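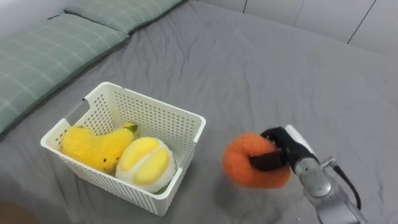 Linen exchange starts again at Dekolbridge

Many of you have asked when the linen exchange will come back, and now I can answer. It opens again on Saturday 7 November 2020 in the lower hall at Dekolbridge, from ten in the morning until two. The rules are a little different from last time, so please read to the end before you fill your car.

For those who moved to the valley after May, I explain shortly. The exchange is a place where you bring sheets, pillowcases, duvet covers and towels that you do not need any more, and take home others that suit you better. No money changes hands. Somebody buys a bigger bed and has a cupboard full of small sheets. Another family has a child who leaves the cot. Between these two houses there is often only one street, but they do not know about each other.

What we accept

Clean, dry and folded things only. A small mark is fine if you tell us, and we put it on the table for dust sheets and dog beds. We cannot take duvets and pillows themselves this time, also not when they are new in the bag. The hall has no place to store them, and last time 34 pillows stayed behind and Czesław Piątek had to drive them to Destley in two journeys.

Please write the size on a piece of paper and pin it to each item. This was the biggest problem at the last exchange. A folded sheet does not tell you if it is single or double, and people opened everything to look, and by noon the tables were like a jumble sale. Masking tape does not hold well on cotton, a safety pin is better.

If you have a set, tie it together with string. Thérèse Charbonneau will have a table near the door for single pillowcases that have lost their partner. She is quite good at finding matches, and some of us think she remembers every pattern in the village.

How the morning will go

There will be seven tables, more far apart than before. Seven visitors can be inside at the same time, one for each table, and the others wait in the yard. Enter by the side door and leave by the front door. Please wear a mask and bring your own bag. Tài Mạc will be at the side door and will give you a number, so you can sit in the car if it rains and he will wave when it is your turn.

It is best to bring your things on the Thursday or Friday evening before, between six and half past seven. What comes on the day itself goes into the back room and will be put out only at the next exchange. I know this is not so convenient for people who work late. Write to me and we will find a way.

A word about washing

At the spring meeting there was a long discussion about temperature, and I promised to write something. My mother washed all bed linen at 90 degrees and ironed it also, even the tea towels. Today most labels say 60 or 40. For the exchange we ask for 60 when the label allows it. If it allows only 40, wash it at 40 and dry it well, outside if you can. Please use no strong perfume or softener. Two families wrote to me that they had to wash their things three times before the children could sleep in them.

About old linen sheets, the heavy ones from grandparents: do not throw them away because they are stiff or yellow. Tiburcio Mendoza uses them for his upholstery course and is glad for every metre, torn ones too. You can leave them with his name on the bag. He has already used 39 of them since he began the course, mostly under chair seats where no one will see them again, I am sorry to say, for some had very nice monograms.

What stays at the end goes to the night shelter at Zovmont. They have asked for single sheets and dark towels before all. They have enough bath mats.

Who can help

We still need two people for folding from one o'clock, and one person with a trailer for the tables, which come from the school and must be back the same day. It is not heavy work but it is long standing. There will be coffee in the yard, please bring your own cup.

To offer help or to ask a question, leave a note in the box at the hall or telephone me in the evening. The number is on the back page.

Uwe Dreßler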